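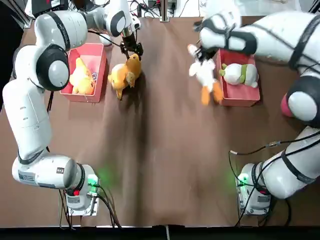

Clandcombe's toy library is moving, and it's going to open on Saturdays and school nights at last

PRESS RELEASE
For immediate use, 2024-05-27

Hello from Grasby Toy Library! I'm Morfudd Nicholas, I run the place, and I have some news I've been sitting on since before the pancake party. In September we're leaving the back of the old Clandcombe reading room and moving into the former Chaudhry shoe shop on the corner of the High Street, the one with the curved window and the lovely tiled step.

If you grew up here you probably had your feet measured in there. I certainly did (brown T-bars, every single year, no arguing with my mother). The shop has stood empty for a good while and the family have let us have it on a five-year lease at a rent we can manage. We've kept the old stockroom shelving, all of it, right up to the ceiling, and I can't tell you how happy that makes me after years of stacking jigsaws on a piano.

For anyone who hasn't been in, a toy library works just like a book one. You join, you borrow, you bring it back and swap it for something else. Joining costs £2 for the year for a family, and that isn't going up with the move. We have 2133 things in the catalogue at the moment, from baby rattles and wooden trains to a marble run so big it has to go home in a wheelbarrow. Grandparents borrow a lot from us before the holidays, and so do childminders, who are wonderful at bringing things back with all the pieces. 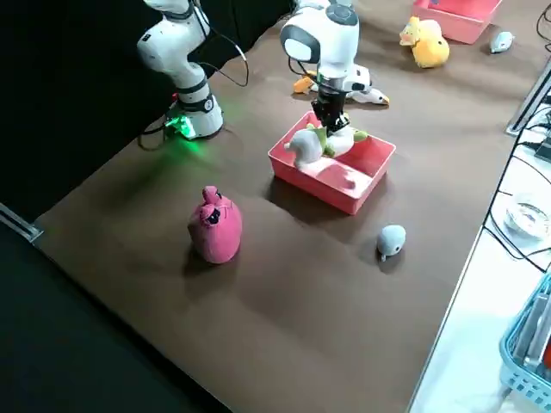

Soft toys and trays on the big brown table.

The part I'm keenest on is the opening hours. The reading room has only ever been free on weekday mornings, and that's no use at all if you work or if your children are at school. From September we'll be open until half past six on school nights and all Saturday morning too. We asked our members what they wanted from a new place and 62 families wrote back, and very nearly every one of them mentioned the hours. (A few also asked for a slide. We're looking into the slide.)

We've paid for the painting and the new front door with £2758 raised at the spring fair, the sponsored swim and a very silly quiz. Thank you if you came to any of those! The door is wide enough for a double buggy, which the reading room's never was, and there's a ramp going in at the side before we open. The colour is still being argued over. I want yellow.

We're also changing to a proper lending system called Astadau, so no more little cards in a biscuit tin. Members will be able to look up what's in from home and put their name down for the popular things, the balance bikes especially. If you like the cards, don't panic, you can still come in and ask one of us. 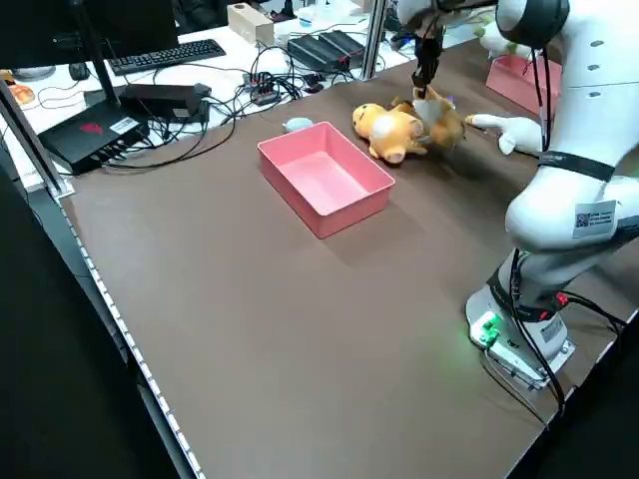
SOFT TOYS, DRESSING UP AND PUPPETS

This shelf is getting a room of its own. Haiyan Du has looked after it for years from a cupboard under the stairs and she's moving into what used to be the children's fitting room, mirrors and all.

"I've wanted those mirrors since I first walked in," says Haiyan. "A child in a dragon costume needs to see the tail. At the reading room we had to hold up a tray."

She'd be very glad of puppets, hats and capes in good order, and anything for a nursery class to act out a story with. Please no batteries in this section, and please wash things first. Donations can come to the reading room any weekday morning until the end of term.

We'll be closed for a fortnight while we carry everything down the hill, so anything you borrow in the last week can stay with you until we reopen, with no fines.

Notes for editors

Morfudd and Haiyan are both happy to chat, and you're welcome to come and see the new shop while the decorators are in, just wear old shoes. Please ring the reading room in the mornings and ask for the toy library.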